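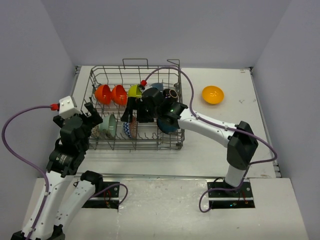 Malari stoneware glaze, brush-on, food safe once fired to cone 6. Back in stock in May after the long wait, sorry to everybody who emailed. Two of the warm shades, the orange-red and the yellow-orange, both look best on plain bowls like the ones in and next to the wire rack. Shiny finish, not matte. If you want matte ask for Kinnunen instead, diffrent line, same shelf.

Pint jar, $19. Item no. 2808. Sold singly, no mixed cases right now.

Three coats, let each one dry. Stir it – don't shake, you get bubbles. Keep the foot bare or it sticks to the kiln shelf. Runs a bit over texture so go thin near the bottom. Reds can go brown if the kiln cools too slow, test tile first please.

Shipping from Hultdale, pickup at the Girville shop till 5 pm. Ring the side bell. No shipping in hard frost, frozen glaze is ruined and we cant refund it.

Questions on firing go to Kaisu Karppinen, orders to Uyên Dương. Brushes and wax resist are listed seperately.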